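Skikell to Move Spice Blending to Larger Site in Stastden

Skikell, the Hadville maker of spice blends and dry soup bases, will move its blending and packing work to a leased building in Stastden in February, the company said.

The new site has 80 percent more floor space than the Hadville plant, where the company has mixed and packed its products since it stopped buying in ready-made blends. The offices and the small retail counter will stay in Hadville.

"We ran out of room for raw pepper and paprika two seasons ago," said Brittany Cloutier, general manager. "We have been renting storage across town and trucking sacks back and forth every morning. That ends with this move."

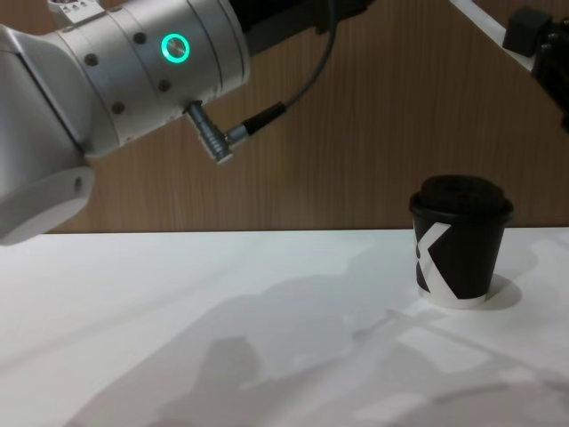

A robot arm with its green ring light on.

Skikell now sells 124 products, most of them to grocery stores and butcher shops. The list includes table spices, sausage and ham cures, pickling mixes and a line of salt-free blends. Cloutier said the number will rise to 189 once the new mixing room is running, with most of the additions in small retail packets. Some are old recipes that were dropped when the company had no space to keep the ingredients apart.

Mustard and sesame will be handled in a separate room with its own air supply. At the Hadville plant, products with those ingredients could only be made at the end of a shift, before the full cleaning -- a limit that kept several customers waiting for orders last fall.

Nilton Villca, who buys the company's peppers and cumin, said the larger warehouse will let Skikell take whole container loads. Until now it has split shipments with Xie, a tea and dried herb importer. The two companies will go on sharing deliveries of bay leaf and marjoram.
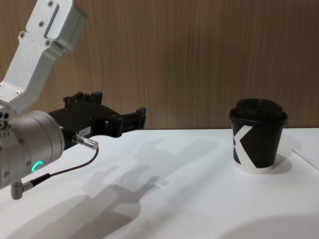
Robot arm over a white tabletop.

The recipes themselves will not change, according to Lihua Jia, who heads product development. She and Yufang Jia will test the first batches from Stastden against samples kept from Hadville before anything is shipped to stores. Ground coriander and the garlic blends will be checked first.

All current employees have been offered jobs at the new site, and Skikell plans to hire 5 more people for packing and the warehouse. A company van will run between Hadville and Stastden at the start and end of each shift. Applications are being taken at the Hadville office.

Wholesale customers should place orders early for the changeover period, said Junhao Fu, who manages sales. Standing orders will be filled from stock while the mixers are being moved -- custom blends will not be available during that time. Prices on the current list stay in effect, and the phone number for orders remains the same.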